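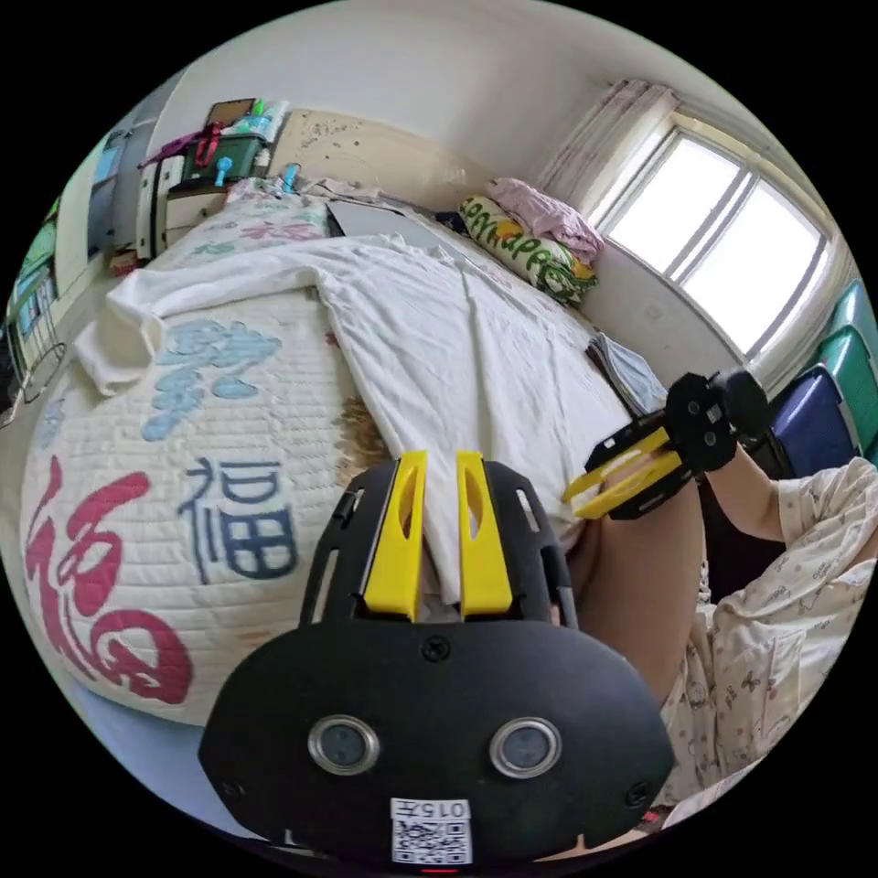 January, workshop notebook, linen handling

Read through the totals for the bed-making work before the 9:30 meeting. Target was 4,000 usable episodes, we are at 3,228. The shortfall is nearly all in top sheets and quilted covers. Pillowcases are done.

Grippers: finger tips are wearing on the inside edge. Ulteck spares fit but the screws are a hair too long, so shorten them first. Unit 015 is on the list for a check of the finger spacing. Changed the wear limit to 1,000 cycles in the log sheet.

Work side. The Tumetine cell at Jotamex has been folding flat sheets for two months now. The 18 people on the day shift used to feed and fold by hand. Most of them now sort, load and pull rejects. What they told us at the walk-through:
– shoulders are better, feet are worse, more standing in one spot
– the cell sets the pace and they don't like that
– they want a pause button at the loading end, not only at the panel
– less talking, the stations are too far apart

The pause button is a fair request and cheap. Asked Nygård for a price on two. The spacing is harder, the conveyor length is fixed.

Pay grade for the loading job is still not settled. Not ours to decide, but it comes up every time we visit, and people are slower to report faults while it hangs.

Next: thick bedding. The cell can't take anything quilted yet, it loses the corner when the filling shifts. More episodes with two hands, starting from a rumpled bed. Recheck the totals after that.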